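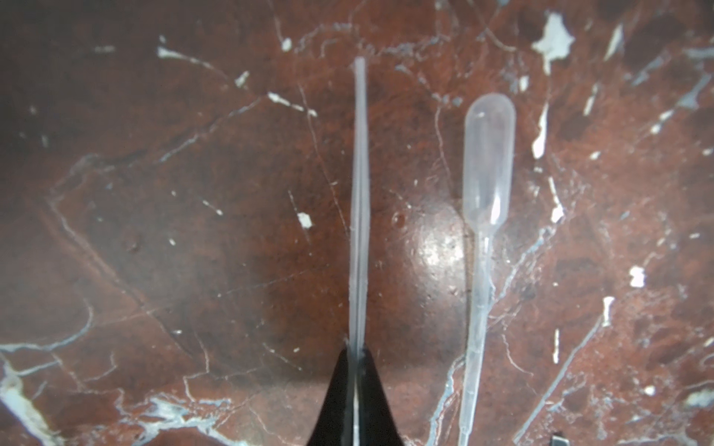
A plastic transfer pipette on the stone tabletop.

News > Community > Education

Print | E-mail

Vestudby opens shared bench for home science kits

VESTUDBY – Families and small clubs can now borrow a bench and basic lab supplies at the Fomstead learning rooms. The bench opens to the public in April, at 4 p.m. on its first day.

Each kit is kept in a white plastic bin with a light blue lid. The contents are simple: capped tubes, a clear rack with round holes, and pipettes for moving small amounts of liquid.

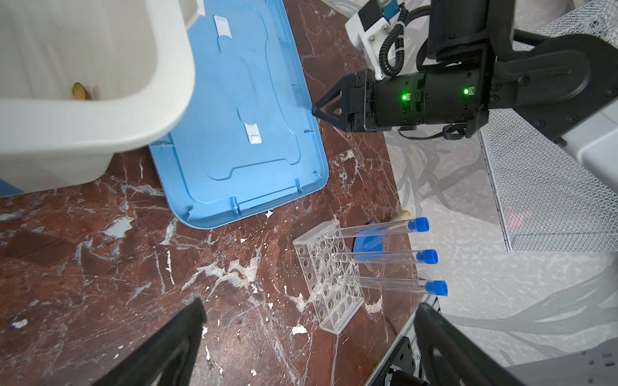 Marilou Mangubat

The project received 39 requests from local households before booking began. Coppens, the Vestudby supply shop, paid $3,641 toward the first set of kits and will replace tubes and caps as they wear out.

"People asked for something they could set up on a table and put away again before dinner," said Desmond Park, who runs the bench. "The tubes go back in the rack, the rack goes back in the bin – we wanted it to be that plain."
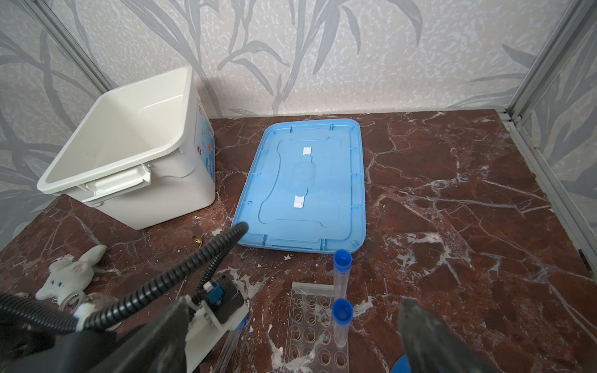 Borrowing and returns

Sessions last 55 minutes. Borrowers should rinse the tubes, wipe the marble top and check the bottom of the white tub for seeds and other small bits left from a session. Lids and tubs are washed separately.

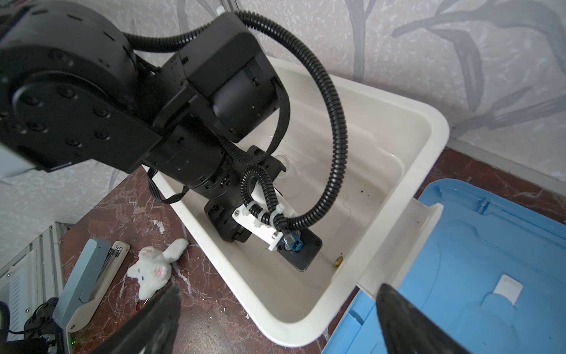

Kits that come back incomplete are set aside until the missing parts are found or replaced. Bookings are taken at the front desk by Jonalyn Saludo.

Shares: 4 | Comments: 0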